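Bench rules for two-arm handling work: frequently asked questions

Who do these rules apply to?
Anyone who runs, teaches or stands beside an arm at Trarkia, visitors included. Viola Marchetti keeps the current version. The last changes were made in June.

How close can I stand while the arms are powered?
You may stand beside the table if the operator knows you are there and has said so out loud. Keep your hands off the mat. Wear closed shoes.
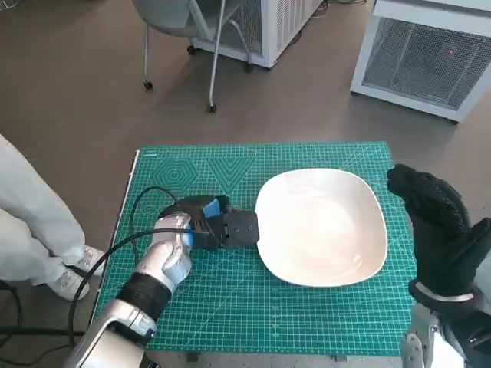
Cables that cross the mat must have enough slack for the full reach of the arm. Check this before the first move of each session and again after any change of gripper.

Do I need to set a force limit for every object?
Yes. Crockery and soft fruit have separate settings on the Waravo sheet, and you should not carry one over to the other. If an object isn't listed, start at the lowest setting and ask Kálmán Pap before raising it.

Can I use real food?
Yes, if it is logged and never eaten afterwards. Plastic fruit follows the same handling rules – treat it as if it could be crushed. 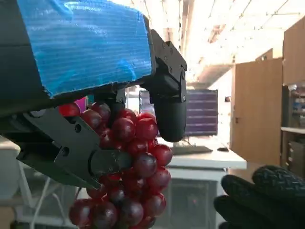 Grapes held between the gripper fingers, with a gloved hand close by.

What if something slips?
Let it fall. Do not reach in to catch it. Stop both arms, wait for the operator to call clear, then pick it up.

How often are the fingertips checked?
Every 2,000 grips, or sooner if you see wear. Write the count on form 788.

How many people can be at the table?
No more than 3, including the operator.

How long is a session?
40 minutes, then a break. The operator may stop earlier without giving a reason.

Who do I tell about a near miss?
Serena Lo Presti, on the same shift. If she is away, tell Marjorie Blackburn.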